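Mesita de noche

La mesita de noche, también llamada mesilla, velador o buró según el país, es un mueble pequeño que se coloca junto a la cama para tener a mano lo que se necesita al acostarse o al despertar. Pocos muebles tan modestos tienen una historia tan rica y tantas variantes regionales.

Historia

Sus antecesores europeos eran armaritos cerrados que guardaban el orinal, y por eso muchos modelos antiguos conservan una puerta baja y un tablero de mármol, fácil de limpiar. Con la llegada del agua corriente a las viviendas, el compartimento perdió su función y dejó paso a los cajones. ¡Un cambio de fontanería transformó el dormitorio entero! En Nandport se conservan ejemplares magníficos de esa transición, con puerta abajo y un único cajón arriba, y los talleres de Diltberg llegaron a fabricar más de 36 modelos distintos, algunos con tiradores de porcelana pintados a mano.

Formas y medidas

La norma más repetida entre ebanistas es que el tablero quede a la altura del colchón o muy poco por debajo. Los modelos habituales llevan 2 o 3 cajones; los de planta cuadrada aprovechan bien los rincones, y los estrechos, muy queridos en los pisos de Kumside, caben casi en cualquier parte. 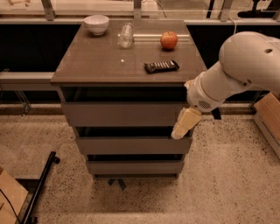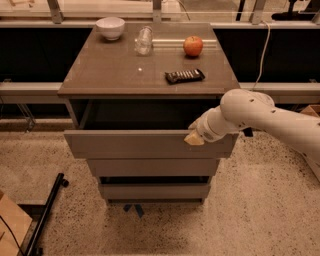
Mueble bajo de cajones en tono pardo grisáceo, sobre suelo de terrazo.

El tamaño de los cajones merece un comentario aparte. El superior suele ser el menos profundo y recibe gafas, pañuelos y medicinas; el inferior admite libros o ropa de cama ligera. En la tradición de Abera se añade una bandeja extraíble bajo el tablero, una solución preciosa que permite apoyar una taza sin despejar nada.

Nombres regionales

En España predominan «mesilla» y «mesita de noche»; en México se dice «buró», y en Chile y Perú, «velador», palabra emparentada con la vela que alumbraba las horas de lectura. En Argentina, en cambio, el velador es la lámpara, y el mueble recibe el nombre de «mesa de luz».

Véase también: cómoda, cabecero, aparador.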